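# The little van that Furnar is building for the school run

Furnar has made pedal cars for children for a long time, and most families in our part of the country know somebody who had one. Now the company has moved to electric. Its new model, the Pumora, is a small ride-on van with two seats, two speeds and a proper horn. The parents I spoke with were not so enthusiastic about the horn.

The idea came from a delivery van called the Geum, which Britari makes for city shops. Furnar asked for permission to copy the shape in small size, and Britari agreed on the condition that the colours stay the same. So the Pumora comes in cream or dark green, and there will be no pink one, although my niece has already asked.

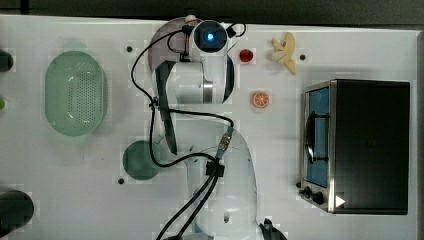

Driving it is very simple. The child presses one pedal to go and lifts the foot to stop. Parents can set the lower speed with a key behind the seat, and I advise to keep that key in your own pocket. The headlights are white on both speeds, but I would prefer a blue glow like the one in the centre of the round camera lens, at least for the evening. The battery gave us 17 kilometres on flat pavement — less on grass, where the wheels work harder.

Furnar will make 2067 pieces in the first series, and each has its number on a small plate under the dashboard. Deliveries start in September. The tires are rubber, not hard plastic, and my neighbours were thankful for it. A trailer for the van is also planned, but the price of it is not decided yet.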